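Best way to wash and store a vintage printed tablecloth?
Fovstead Home Help > Fabrics and Laundry
511 views

I picked up a big white tablecloth with a leafy print at the Holtomum flea market and I'm thrilled with it! It smells like an attic, though, and there are faint yellow lines where it was folded. No care label. Can I put it in the machine, or is that asking for trouble? And how do you all store yours so the lines don't come back?

flokine_fan

Ooh, lucky you! Old cotton is tougher than people think, and those yellow fold lines often come out with nothing fancier than a long soak. I'd go like this:

Test the print first. Damp white cloth, press on a corner for a minute, look for color.

Soak in cool water with a scoop of oxygen powder (never chlorine). Mine sat for 12 hours and I changed the water 3 times – the first tub looked like tea!

Rinse until the water stays clear, then rinse once more.

Dry it flat or over two lines, out of strong sun if the print is colored. Iron on the back while it's still a bit damp.

Have fun with it, and please use it. Cloths like that love a party.

linenlark
2,897 helpful votes

Mine goes in the machine, cold, gentle. Never had a problem. Vinegar for the smell.

potsandpans_imai

Agree with the soak above, all of it. I'd only add some bits on storage, which is my favorite part (yes, really).

Roll it, don't fold it. A cardboard tube from a fabric store works great, wrapped in acid-free tissue so the cardboard can't stain the cloth.

No starch before it goes away for the winter. Starch it when you bring it out again.

If you use it a lot, skip the tube and leave it out. Florals in blue-grey on white are so easy to live with, they go with any plates you own.
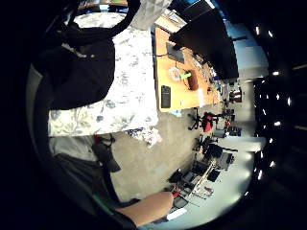 Keep it out of plastic bags. The cloth needs air, and an old cotton pillowcase makes a lovely cover – I have a whole shelf of them now.

quiltedmornings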